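Dollus Under-Shelf Dehumidifier: User Guide
Section 4. Setting up for storage rooms and cupboards

Read this section if the unit will run in a place where things are kept for weeks at a time, such as a box room, a cellar or a walk-in cupboard. For bedrooms and living rooms, see Section 3.

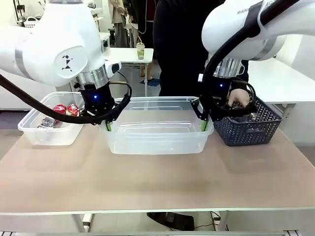
4.1 Before you start

Leave the unit standing upright for at least two hours after delivery. If it has been carried on its side, leave it overnight.

You will need:
a cross-head screwdriver
the drain hose and clip (in the bag with the plug adaptor)
a spirit level, or a phone with a level on it

Check that the room is above 8 °C. Below this the coil frosts up and the unit spends most of its time defrosting.

4.2 Placing the unit

1. Choose a flat piece of floor close to a socket. Do not use an extension lead.
2. Leave a gap of 30 cm in front of the air outlet and the same at the back. The sides can be closer.
3. Lay the level across the top. Turn the front feet until the unit sits level in both directions.
4. Move cardboard boxes and fabric bags off the floor. A low slatted shelf is enough — air needs to pass underneath.
5. Take the lids off plastic storage bins for the first few days if the contents feel damp. A closed bin holds its own moisture and the unit cannot reach it.

Note: Unpainted brick and new plaster give off a lot of water. Expect to empty the tank often in the first month.

4.3 Fitting the drain hose (optional)

1. Switch off and unplug.
2. Pull out the tank and put it to one side.
3. Unscrew the cap at the back and keep it. The unit will leak if it is used later with the tank and no cap.
4. Push the hose on as far as it will go and tighten the clip.
5. Run the hose downhill to a drain. It must not rise at any point along its length.
6. Put the empty tank back. The unit will not start without it.

CAUTION: Do not run the hose into a bucket and leave the room for the day. There is no cut-out when draining by hose.

4.4 First run

1. Plug in and press Power. The fan starts at once and the compressor follows after a short wait.
2. Press Mode until STORE shows on the display.
3. Set the humidity with the arrows. 55 suits most household goods. Use 50 for books, paper and leather.
4. Shut the door and any windows.
5. Look in again after four hours. There should be some water in the tank, or a drip from the hose.

If the tank is still dry, the room may already be below the set level. Lower the setting by 5 and wait again. If the compressor does not start at all, go to Section 8.

WARNING: Never cover the unit or dry clothes on top of it.

4.5 Regular care

Rinse the air filter every two weeks under a cold tap and let it dry fully before refitting. Wipe out the tank at the same time. If the unit is put away for the winter, empty it, leave the tank open for a day, and store it upright.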